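Ticket 2580: Arm stalls on "clear the tabletop" routine
Product: Asau tabletop routine, single arm
Site: Bernden
Opened: 30 January 2019
Status: Open, workaround in place
Priority: Normal

Problem as reported

The clear-the-tabletop routine is supposed to pick up whatever is on top of the cabinet and put it in the drawer. It does fine with cups and bowls. With drink cans it depends on how the can is standing. Upright cans get picked most of the time. Cans on their side get picked sometimes, and when they don't, the arm stops over the can and waits until the timeout. No error code. The log only says "grasp not confirmed."

Site wants to know if this is a fault or if the chore is past what the software can do.

Log

Entry 1. Asked site for settings. Grip force is at default, approach height is at default, timeout is 18 seconds. Software is the October build.

Entry 2. Site ran upright cans only. All picked. Closed out the gripper as a cause for now.

Entry 3. Site ran cans on their side, long way across the table. Mixed results. When the fingers come down a little off center the can rolls, the planner sees that it moved and starts over. After the third restart it gives up and holds position.

Entry 4. Had site put a strip of shelf liner under the can. Rolling stopped and picks went up. Left the liner off after this because the customer's tables won't have any.

Entry 5. Compared with ticket 1232 from the Grinedon site. Same message, different cause. Theirs was a loose finger pad. Site checked the pads in Bernden and they are tight.

Entry 6. Drawer step tested by itself. The arm can drop a can into an open drawer. Opening the drawer is not reliable yet, so an operator opens it by hand before the run. Please keep doing this and write it in the run notes. A run with the drawer opened by hand does not count as a full clear.

Entry 7. Changed the approach so the fingers line up with the long side of the can and come down slower. Needs a test with the can pointed toward the front edge, where reach is tightest.

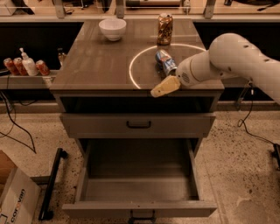
Can a robot like this take over clearing tables in a home yet?
Only with a person nearby. It can handle a short list of known items at a slow pace, and someone still has to step in when an item rolls or a drawer has to be opened.

Entry 8. Villanueva office asked if the slower approach can ship as the new default. Not yet. It adds 13 seconds to each pick and we have not tried it on bottles.

Workaround

Stand cans upright before starting the run. If the arm holds over a can, press Pause, move the can by hand, press Resume. Do not reach in while the arm is live.

Next step

Site to repeat Entry 3 with the new approach, no liner, and attach the full log to this ticket.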